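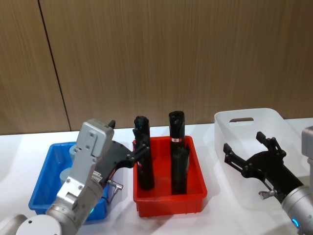

2020-05-14

Up early to finish writing up the Priltley field-walking sheets. I had put it off for a week. The east field is done now, all nine squares of it, and the flint is where we thought it would be, on the slight rise above the stream. The lower end gave us almost no flint, just tile and a clay pipe stem.

After breakfast I walked out to Flomthorpe to look at the bank again. It was dry underfoot and the nettles are not too high yet. I went along the outside first, from the gate to the old pond, and then back along the top. The bank is about 50 paces on the long side, which does not match the 1880s map. Either the map is wrong or the south end was plowed out later. I lean toward plowing, as there is a faint spread of stone in the field just beyond where it stops.

I took two levels across the ditch with the hand level. It is shallower than I remembered. I should have brought the longer tape.

Read through the Parsa report at lunch. It is the one on the enclosure with the burnt layer, and the plan is very like ours, with the entrance on the east and the ditch narrowing toward it. The dates are thin, though. They have two from charcoal and one of those came from the topsoil, so I would not lean on it. Wrote a note to myself to check what wood it was. Old oak could throw it off by a long way.

In the afternoon I tried to move the finds list into Anex. It took 75 rows and then stopped, and I lost the notes column. Did it again in smaller batches and that worked. The context numbers from the first season still have letters after them and will have to be fixed by hand. I did the first page and left the rest.

No word on when we can dig. I don't expect to open a trench before fall. There is plenty to do on paper until then — the pottery has not been drawn, and the section from the pond side still has no scale on it.

Rain after supper. Cleaned the boots, sharpened the pencils, sorted the tithe map copies by parish. Tomorrow the south end again, with the long tape.

Comments

ditchdigger: The bank was longer when I was a kid. They plowed that end for beets.

Moss: Which 1880s map, the six inch? The later sheet shows it different.

hillpath: Lost my notes column the same way. Save a copy first.

Recent entries

Priltley east field, squares 1 to 4
Tithe map copies
A wet day and the pottery boxes
Flomthorpe pond, first look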